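Ein Topf, drei Bürsten und viel Geduld

Asabe Shehu arbeitet am liebsten im Stehen. Wer sie in ihrer Werkstatt in Stostlow besucht, bekommt deshalb auch keinen Stuhl angeboten, wohl aber einen Kaffee. Sie richtet altes Emailgeschirr her: Kannen, Schüsseln, vor allem Kochtöpfe. Angefangen hat es mit dem Haushalt ihrer Schwiegermutter.

»Da stand ein ganzer Keller voll«, sagt sie. »Mein Mann wollte alles zum Wertstoffhof fahren. Ich habe gesagt, lass mir wenigstens die Töpfe.« Aus einem Regal wurden zwei, dann mietete sie den Raum. Seit Oktober verkauft sie unter dem Namen Cudus, auf Märkten und an Leute, die einfach vorbeikommen.

Am häufigsten wird sie nach dem blauen Topf mit dem Holzgriff gefragt. Den Griff mag sie besonders. »Helles Holz, glatt, vorne rund. Mehr braucht es nicht. Manche wollen so etwas dunkel beizen, das mache ich nicht.«

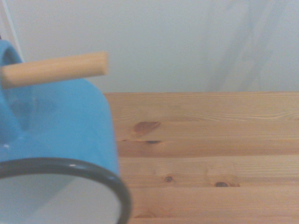
Worauf sie beim Ankauf achtet

Zuerst dreht Shehu jedes Stück um und sieht hinein. Die Außenseite sei Geschmackssache, sagt sie, innen dürfe nichts abgeplatzt sein. »Wenn innen Splitter fehlen, koche ich darin nicht mehr. Dann wird es ein Blumentopf, und das schreibe ich auch auf das Schild.« Der zweite Blick gilt dem Rand. Ein schwarzer Rand auf weißem Innenemail lasse kleine Schäden leicht übersehen, deshalb fährt sie ihn mit dem Daumen ab.

Mehr als 80 Euro hat sie noch nie für ein einzelnes Teil bezahlt. Eine Sammlerin aus Surnura bot ihr einmal einen Satz Schüsseln für 250 Euro an. »Schön waren die. Aber ich hätte sie hier nie wieder verkauft.«

Reinigen ohne Kratzen

Angebranntes weicht sie über Nacht in Wasser mit Natron ein. Danach kommen weiche Bürsten zum Einsatz, drei verschiedene, die kleinste für den Ansatz des Griffs. Stahlwolle gibt es in der Werkstatt nicht. Holzgriffe wischt sie nur feucht ab und reibt sie mit Leinöl ein. »Bitte nicht in die Spülmaschine. Das sage ich jedem Kunden, und die Hälfte macht es trotzdem.«

Ob sie selbst mit Email kocht? »Jeden Tag. Suppe, Kartoffeln, Milchreis.« Nur beim Milchreis müsse man danebenstehen und rühren.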